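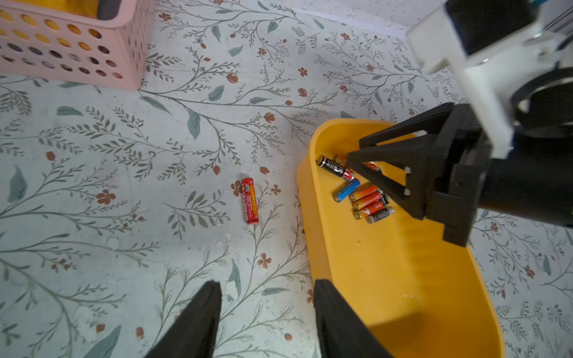
Batterien einsammeln in der Spielecke

Veltholm, 2019-01-13 — Redaktion Fostden

In der Spielecke in Veltholm kommen lose Batterien in eine gelbe Schale, bevor sie zur Sammelstelle Bredel gehen. Im vergangenen Jahr wurden dort aus unseren Räumen 3753 Stück abgegeben, allein im Juli waren es 666. Die Bilder zeigen die Ecke mit der geblümten Matte, dem rosa Korb und den gemusterten Wänden.

Der Korb steht hinten links. Er hat gelochte Seiten und nimmt Stoffsachen auf — Batterien kommen dort nicht hinein. 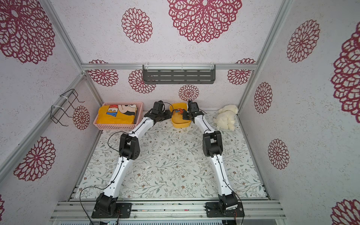
Kuscheltiere haben ihren Platz auf der anderen Seite, hinten rechts. Die Schale bleibt in der Mitte, damit man von beiden Seiten herankommt. Kleines Spielzeug, das in die Schale gerät, wird vor dem Abgeben wieder aussortiert.

Auf der glatten Oberfläche sind auch kleine Zellen gut zu erkennen.

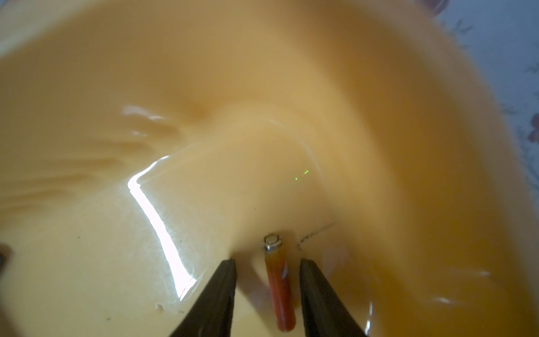
Kleine Rundzelle mit rötlich-orangem Mantel, aufrecht in der Schale.

Vor der Abgabe werden die Pole von Lithiumzellen mit Klebeband abgedeckt. Ausgelaufene Batterien kommen in ein eigenes Glas mit Deckel.
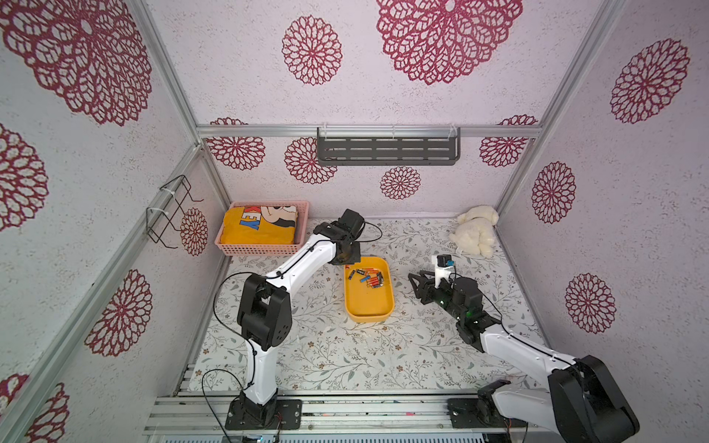

Der gelbe Stoff mit der Comicmaus bleibt gefaltet im Korb. Die nächste Abholung ist in 7 Tagen, Annahme bei Bredel bis 4 Uhr nachmittags.

Kontakt: Spielräume Spanos, Veltholm | © 2019 Fostden | Nach oben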